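The cord tensioner job, and why I lost most of July to it

I said in the last post that I would write up the blind job once it was finished. It is not finished, but the fault is understood now, so I'll put it down while I still remember the order things happened in.

For anyone new, I build small data sets of household jobs with a hand-held gripper. You hold it like a big pair of tongs, do the job, and the recordings are used to train a policy that runs on an arm. My arm is a second-hand Herkance with four working joints and one that complains. The gripper is my own build from the Zarby plans, with longer fingers printed locally. The policy training is done on a rented machine overnight, and I look at the results over breakfast.

The job was meant to be easy. There is a window with a mesh screen and a hanging cord, and I wanted the arm to take hold of the plastic clip at the top and move it along. I recorded 622 takes over several evenings and mornings, threw away 83 where I'd fumbled it or the tracking had dropped out, and trained on the rest. On the first run the arm went up to the clip very nicely, closed on it, and kept closing.

A clip like that needs very little force. The arm put the full motor current into it, the fingers bowed outwards, and one of the plastic hooks went across the room. I found it behind the radiator two days later. The arm then carried on with the rest of the movement as if it was still holding something, and dragged the cord sideways until I hit the stop button.

I'd like to say I hit it straight away. I was standing on the wrong side of the table with a mug in one hand, and the button was on the other side. So the first thing I changed had nothing to do with software. The stop button is now on a long lead and it stays in my hand whenever the motors are live. I also bought safety glasses, which I should have had from the start, because a bit of hard plastic at that speed could easily have gone in somebody's eye.

After that I went looking for the cause. I blamed the training first and spent a week on it. I trained again with fewer takes, then with more smoothing, then with the closing speed halved. It made no difference worth having. The arm closed more slowly and broke the next clip more slowly.

Then I blamed the Plerkell motor driver, because I've had trouble with those before. The current limit is set by a little dial on the board and the dial is easy to knock. Mine had not been knocked. I swapped in the spare anyway and got the same result, and lost another evening putting the wiring back as it was.

What I should have done first was look at the recordings themselves, properly, one after another. I had only ever checked that they opened and that the job got done in them. So I sat down with a pot of tea and went through a long stretch of them at quarter speed, with the finger width plotted next to the picture.

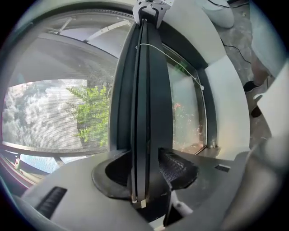

Up at the clip, with the window screen behind. The cord runs off to the right of the fingers.

The plot was the useful part. The width is worked out from markers near the base of the fingers, and the fingers are long. When I squeezed, the bases carried on moving after the tips had met the clip, and the fingers took up the difference by bending. On the plot that looks like a gripper closing to nothing. In my hand it felt like a normal light grip, since the bend was soaking up the squeeze and I was stopping by feel.

The arm has no feel. It was told to go to a width of nearly nothing, and it has a much stronger motor than my thumb, so it went there. In other words it copied what the numbers said I had done. The training was fine and so was the driver.

I went back and checked the older jobs for the same thing. Moving cups and folded cloths, the effect is there but it doesn't matter. A cup is stiff and wide, and I was never squeezing near the end of the travel. The clip is thin, and it was the first job I'd done with the long fingers. The short ones would not reach the clip without the housing bumping the glass, so I'd changed them over and not thought about it again. That was the mistake, and it was mine. I changed the hardware and kept the old calibration.

The fix is in three parts.

First, the finger width in every recording is now clamped, so that it can't go below the thickness of the thing being held. It's crude and has to be set by hand for each job, but it works on recordings I already have, and I did not want to throw them all away.

Second, the arm has its own current limit in software, separate from the dial. If the current rises and the width stops changing, it holds where it is and does not push on. I tested this on a rolled-up sock, then a pencil, then a cheap clip from a bag of spares. The clip survived. It has a mark on it, but I think the limit can come down further.

Third, there is now a check for an empty grip. If the fingers close past the clamp value the arm stops and waits for me. This is the one I care about most, because the breakage was bad but the arm carrying on afterwards was worse. It had hold of a cord, and it pulled. I don't leave that cord hanging loose during runs any more, and anybody who wants to watch does so from the doorway.

I've also started a page in the notebook for hardware changes. Each new part gets a line, and nothing gets recorded until the width has been measured again with a feeler gauge. It takes ten minutes. I had been meaning to do it since I first printed the parts.

A reader who uses the Popescu fingers wrote to ask whether they have the same trouble. I don't own a set so I can't say. If you want to find out, close yours on a coin, note the width, then squeeze as hard as you would in normal use and note it again. If the second number is smaller, you have what I had.

The next full run on the window will be after I've reprinted the hooks, and with the current limit lower than it is now. I'll post the plots from before and after when I've worked out how to make them readable on a phone.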